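Kurcombe College
Module 2503: Domestic Electronics Servicing
Handout 3 – Capacitor testing in switched-mode supplies
Issued 4 December 2020

Purpose of the session

Students will test the electrolytic capacitors on a working and a faulty supply board, and record the results on the Dranard sheet. The boards are taken from microwave ovens and set-top receivers, and each bench will receive one of each.

Before you begin

The supply must be unplugged at the wall and left for 30 minutes. The main reservoir capacitor can hold a dangerous charge long after the mains has been removed. Measure across its terminals with the meter on the d.c. range, and do not touch the board until the reading is below 3 volts. If it is higher, call the supervisor – do not short the terminals with a screwdriver.

Reading the results

A bulging top is good evidence of failure, but a flat top proves very little. Equivalent series resistance (ESR) rises as the electrolyte dries out, often while the measured capacitance remains within tolerance. Compare each reading with the table in Grajales, chapter 3. In-circuit readings may be misleading where capacitors are wired in parallel; lift one leg if in doubt.

Replacement parts should match the original capacitance, with an equal or higher voltage rating. Parts rated for 2000 hours at 105 degrees are acceptable for coursework. Observe polarity.

Written work

Submit the completed sheet to the Fullby office. Late sheets will be marked only by prior agreement. The practical assessment takes place in May.

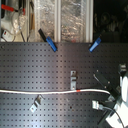
Students should bring their own copy of the sheet to the assessment, together with any notes on ESR readings made during this session.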